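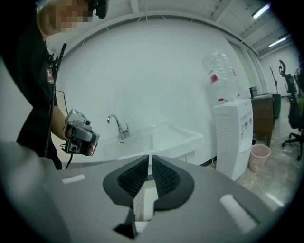

Drendemero, le 17 mai 2026

LISEZ-MOI du jeu de données « Lunik »
Club de robotique de Drendemero, projet de l'année

Bonjour à toutes et à tous, et merci d'avoir téléchargé l'archive jusqu'au bout (elle est un peu lourde, on le sait !). Vous avez entre les mains le travail d'une année entière de club, et si ce fichier est bavard, c'est que nous avons eu beaucoup de plaisir à la passer ensemble et que certaines choses nous paraissent plus faciles à raconter qu'à mettre dans un tableau.

Lunik est un ensemble de démonstrations de manipulation enregistrées à la main, avec des pinces portatives, par les membres du club. Les gestes ont tous été faits dans nos locaux, autour du lavabo, des meubles et des chaises de bureau. Nous voulions des gestes de tous les jours, dans une vraie pièce, avec ses fils qui traînent et ses reflets. Les bancs d'essai bien propres, on en trouve déjà beaucoup ailleurs, et nos élèves s'y ennuient vite.

Ce que contient l'archive

Il y a 1095 démonstrations retenues, sur les 3277 enregistrées depuis le début du projet. L'écart peut surprendre, mais les premières semaines ont été franchement laborieuses, et nous avons préféré trier sévèrement. Les essais écartés ne sont pas distribués ; si vous en avez besoin pour étudier les erreurs de saisie, écrivez-nous, on s'arrangera.

Chaque démonstration a son propre dossier, dans lequel vous trouverez :
- la vidéo de la pince gauche et celle de la pince droite ;
- la vidéo prise depuis la tête de l'opérateur ;
- un fichier de trajectoire (position, orientation et ouverture des deux pinces) ;
- une petite fiche texte, en français, rédigée par la personne qui a fait le geste.

Les fiches sont inégales, je préfère vous prévenir tout de suite. Certains ont écrit trois mots, d'autres une page. Nous ne les avons pas réécrites, à part les prénoms que nous avons retirés et quelques fautes vraiment trop criantes.

Le matériel

Les pinces sont montées à partir des plans Kalinowski, que nous avons un peu modifiés : doigts plus souples, et passage de câble revu après deux connecteurs arrachés dans la même soirée. Les cubes blancs à motifs noirs servent au repérage, il ne faut pas poser les doigts dessus pendant l'enregistrement (c'est la phrase la plus prononcée de l'année au club, et de loin). Le logiciel d'acquisition s'appelle Grundum. Il a été écrit pour l'essentiel par Khoa Đàm, qui a aussi la patience de répondre aux messages envoyés tard le soir, et sans qui nous en serions encore à synchroniser les vidéos à l'œil.

Comment se passe un enregistrement

On travaille par binômes. L'un porte le casque et tient les deux pinces, l'autre surveille l'écran et lit la consigne à voix haute. Avant chaque série, on referme complètement les deux pinces, on les rouvre, puis on les présente l'une à l'autre devant la caméra de tête. Ce petit salut nous sert de clap de cinéma et il figure au début de toutes les vidéos ; pensez à le couper avant l'entraînement, sinon votre modèle apprendra à dire bonjour avant de travailler, ce qui est arrivé au nôtre et nous a fait bien rire.

La série « lavabo » est celle dont nous sommes les plus fiers, et aussi celle qui nous a donné le plus de mal. La vasque brille, le robinet chromé brille encore plus, et il faut se pencher pour atteindre le fond de la cuvette sans cogner le rebord.
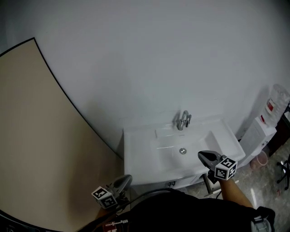 La position du corps compte énormément dans cette série. Si l'on se tient trop droit, les bras se tendent et les gestes deviennent saccadés ; si l'on se penche trop, la caméra de tête ne voit plus que le fond de la cuvette et on perd les cubes. Les plus petits du groupe s'en sortaient d'ailleurs mieux que les grands. Gardez aussi un œil sur le câble de la pince gauche, qui aime bien passer devant l'objectif au plus mauvais moment.

Premiers résultats

Avec 300 démonstrations de la série lavabo, notre modèle de référence réussit 85 essais sur cent pour la consigne la plus simple. Pour les consignes à deux mains, c'est nettement moins bien, et nous n'avons pas encore de chiffre que nous oserions publier. Les scripts d'évaluation sont dans le dossier « outils », avec des commentaires rédigés par plusieurs personnes, donc dans plusieurs styles.

Limites connues

Une seule pièce, un seul éclairage au plafond, et un groupe d'opérateurs presque tous droitiers. Les reflets perturbent parfois le suivi, surtout près du robinet. Quelques vidéos de tête ont un léger retard sur celles des pinces ; elles sont signalées dans leur fiche par le mot « décalage ».

Vie privée

Les visages sont pixelisés et le son a été supprimé. Si vous repérez un oubli, signalez-le-nous sans attendre et nous retirerons le fichier.

Utilisation et suite

Vous pouvez vous servir de ces données pour l'enseignement, la recherche ou un projet de club, en citant « Lunik, club de robotique de Drendemero ». Une mise à jour est prévue en août, avec les fiches relues et, si tout va bien, une série faite par des gauchers (nous en cherchons toujours, passez nous voir !).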